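# Flenier method

The **Flenier method** is a procedure for training robot arms on everyday handling tasks from recordings made by people holding gripper tools in their hands. No robot takes part in the recording. A person works through a task with one or two hand-held grippers, each fitted with a camera, and the recordings are later used to train a control policy for an arm with a matching gripper. The name comes from Flenier, the research group that released the first version in February. The best-known account of the method, and the source of most of the doubts about it, is a replication report by Lwazi Khumalo of the Tultodbridge robotics laboratory.

## Background

Teaching a robot by driving it remotely is slow and ties up the robot. Hand-held tools get around this, and the idea is older than the Flenier method. What Flenier claimed as new was a filtering step, called Furkix, which scores each recording and throws out those judged unlikely to transfer to a real arm. The group said that this made it possible to collect in ordinary homes, on tables nobody had cleared first, and still end up with usable training data.

That claim is hard to test from the published material. The release included the filter and a set of trained policies but left out the rejected recordings, so outsiders can't check what Furkix removed. A filter that discards difficult attempts will make almost any later result look better.

## Procedure

The operator picks up an object between the two fingers, moves it, and sets it down or passes it to the other gripper. Camera motion is used to estimate the path of the tool, and the opening of the fingers is logged along with it. Recordings in which the path can't be recovered are dropped before Furkix is run.

Objects are usually household goods of a size the fingers can close on. Wrapped bars of soap are a common choice because the shape is simple and the weight is low.

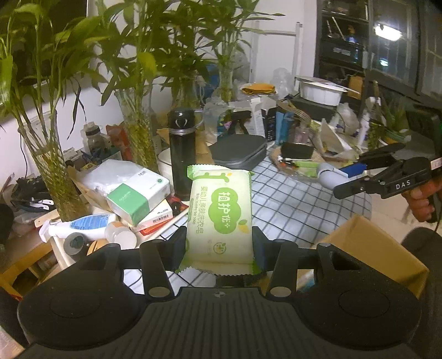 Simple shapes bring their own problem. A bar with flat sides can be held well by two flat pads even when the approach is sloppy, and a policy that succeeds with it may have learned very little about grasping. Khumalo's report makes this point at some length and suggests that packaged goods with parallel sides should be counted apart from everything else. Flenier's tables don't separate them.

Crowded surroundings are treated in the original paper as a strength, on the grounds that a policy trained among bottles, boxes and plants should ignore such things later. This is plausible, but the paper gives no comparison with recordings made in plain surroundings. The benefit is assumed.

## Reported results

Flenier reported success in 50 of 60 trials on its main pick-and-place task. The arm, the table and the lighting were the same throughout, and the objects had all appeared in training. The paper calls the result "general household handling," a phrase that has been criticized as far too broad for one arm at one table.

The Tultodbridge group repeated the test with its own arm and got 25 successes in 60 trials. Most failures came in the last moments before contact, when the fingers closed too early or pushed the object away. Khumalo did not say that the method fails. The report puts part of the gap down to differences in finger stiffness — the released notes give no figure for it — and part to the choice of objects. How much belongs to each is left open, and the replication was too small to settle it.

Tasks using both grippers have been studied less. Flenier showed 2 of them, both handovers, and gave video clips in place of a success rate. Tultodbridge did not attempt either one.

## Criticism and response

The main complaints concern the missing rejected data, the narrow test conditions and the lack of a baseline. Huamán, a competing training package, uses similar recordings with no filter at all, and its developers have argued that simply collecting more data gives the same gain. They have not published a matched comparison either, so their argument rests on much the same footing as the one it attacks.

Flenier answered part of the criticism in a note dated October 13, 2025, which gave the scoring thresholds used by Furkix and corrected an error in the gripper calibration script. The note said the rejected recordings could not be released for privacy reasons, as many had been made in private homes. It did not address the replication figures, and no new trials were reported with it.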